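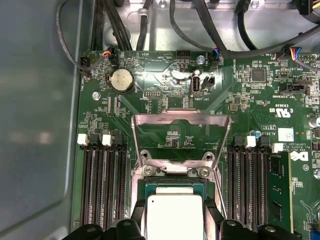 Trnka, August

Server board questions, answered (mostly while I eat lunch)

I refurbish used servers for a living, in a shop that always smells faintly of cardboard, and I get the same emails over and over. Declan Heywood, who built our website, finally told me to put the answers on a page. So here they are! If yours isn't covered, write to me and I'll add it.

Do I have to take the board out of the chassis to change the processor?
Nope. I leave it right where it is. Unplug the power cords, take the lid off, lift out the cooler, and you've usually got all the room you need. Put the chassis flat on a bench at a height that's kind to your back (I learned that one late).

What is that metal bracket standing up over the socket?
It's the retention frame. It swings up on its hinge so the chip can go in or come out, then folds back down and holds everything tight. Please don't lean on it while it's up. I've had boards come in with a bent one and they're a pain to straighten.

Should I touch the screws at the hinge?
Leave them alone for a plain processor swap! They hold the hardware to the board. Somebody sent me a bag of loose screws once with a note that said "sorry," and I still have the note.

Which way does the chip go in?
Look for the little mark on one corner of the processor and match it to the mark at the socket. Go straight down, hold it by the edges, and let it settle by its own weight. If it doesn't want to sit flat, lift it straight up and look again. Never slide it around to find the spot, the pins in there are tiny and they will bend.

Can I wipe the old paste off while the chip is still in the socket?
I'd rather you didn't. Take it out, or at least close the frame first, so nothing drips or crumbles into the contacts. I use plain isopropyl alcohol and a lint-free cloth until the silver top is shiny again.

Do the memory slots need to be empty?
They don't have to be, but I like them that way when I'm working on the socket. There's a bank on each side and your knuckles will find both of them. Take a photo of which slots were filled before you pull anything, okay? Guessing later is miserable.

The latches on my slots are different colors. Is one broken?
Probably fine. A lot of boards mix white and black latches to show you which slots to fill first. The order depends on the board, so check the manual for yours.

How many of these have you done?
Raluca Dobre keeps our log, and she tells me we did 162 boards last year. Of my own I've ruined two, both before coffee.

Do you buy old boards?
Yes, with or without processors. Put the plastic cover back over an empty socket before you ship it, and use an antistatic bag. Bubble wrap on its own doesn't count.

My server won't start after the swap. Help?
Reseat the memory first, then check that the processor power cable is plugged back in. It's the cable more often than you'd think. After that, send me the model number and whatever beeps or lights you're getting, and I'll write back in the evening.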